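Generar episodios de apertura de puertas en Stindholm

¡Por fin toca la parte divertida! Con el entorno ya instalado, vamos a producir demostraciones sintéticas con Callov y a filtrarlas antes de entrenar la política.

1. Cargad la casa Wikell y fijad la semilla en 223.
2. Activad las 3 vistas: una general y una por pinza.
3. Lanzad 12 episodios y guardad las vistas sincronizadas – si se desfasan, el filtro no sirve.

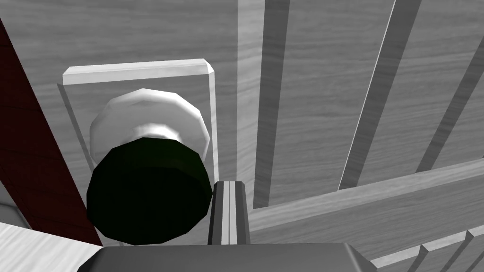
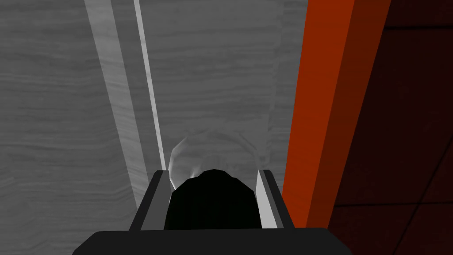
Vista general, con los dos brazos y el pasillo:

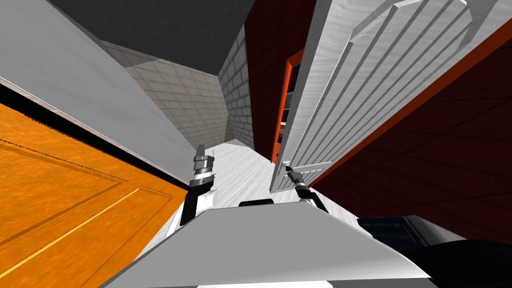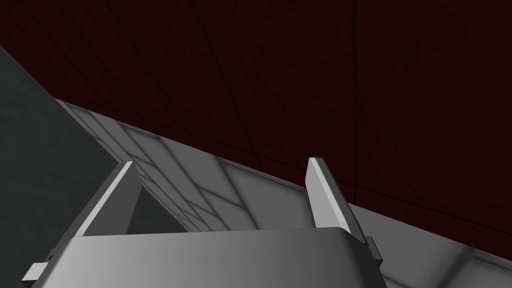
¿Hace falta variar los colores de las puertas y las paredes en cada episodio?

Conviene hacerlo en cuanto la política básica funcione. Con texturas fijas aprende rápido, pero se agarra al color y falla en la siguiente casa.

4. Pasad el filtro Okeke, que descarta los episodios en los que la pinza pierde el pomo durante más de 2 segundos.
5. Entrenad con lo que quede y comparad con la versión sin filtrar. ¡A nosotros la diferencia nos encantó, sobre todo en los giros de pomo!

Si el filtro lo tira todo, revisad primero la fricción de los dedos – casi siempre viene de ahí.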